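Does mixing hand-held gripper demos with robot demos hurt a folding policy?

Rosine Bodin
Posted in Methods, October

I try to reproduce the cloth result from the Bramov report. They train first on demonstrations from hand-held grippers, then fine-tune on a small set from the real arms. I have 3,050 hand-held episodes and 964 from the arms. With the hand-held data alone, my policy finds the corners well but it closes too late, and the fold comes out crooked. With both sets mixed from the start, it is worse - it hesitates before each grasp.

The cloth is white fleece, and the grasp I care about is the one where one gripper holds a corner up and the other pinches the edge.

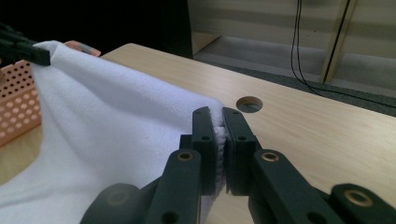 Michalski
Check your latency before you touch the mixture. Hand-held data has almost no delay between the observation and the finger width, but the arms have it, and the policy learns two different timings. I would measure the delay of the camera and of the gripper separately, then shift the actions in the arm set to match. After this, mixing was fine for me. I sampled both sets equally in each batch, not by their size.

Tusex
just use more data

Lalent
I agree with Michalski about timing. One thing more: train 3 seeds for each setting. In my tests on towels the difference between two seeds was larger than the difference between mixed and staged training, so I had to take back a conclusion I already wrote on a Monday slide. Also look if your width values have the same zero in both sets. Mine did not.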